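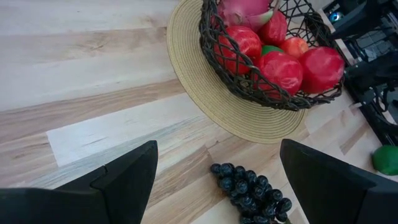

How often should the woven mat under a shared fruit basket be cleaned?
Once a week is sufficient for a dry mat, and at once if juice has reached the fibers.

Posted by T_Iordache, Ullum House Office
Members are reminded that wicker should be brushed, then wiped with a damp cloth. It should not be soaked. Please allow 3 hours of drying time before the basket is returned to the mat.

Posted by potgieter_east
Our office respectfully disagrees with the weekly interval. We wipe the mat every 10 days and have recorded no difficulty since March. More frequent wiping loosens the coils.

Posted by Nerero Front Desk
We follow the weekly schedule. May we ask how produce should be set out on the table while the basket is being cleaned?

Posted by T_Iordache, Ullum House Office
Pieces may be placed directly on the wood, provided that the surface has been wiped first.
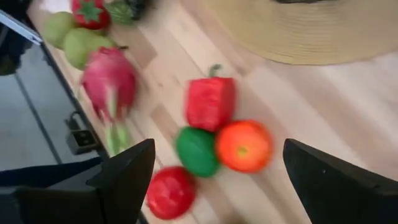
The same applies to display pieces, which should be dusted before they go back. Real grapes are best kept in a separate bowl — they stain.

Posted by potgieter_east
Noted. We maintain our objection regarding the interval.

Posted by T_Iordache, Ullum House Office
The objection is recorded. Either schedule is acceptable until the guidance is revised.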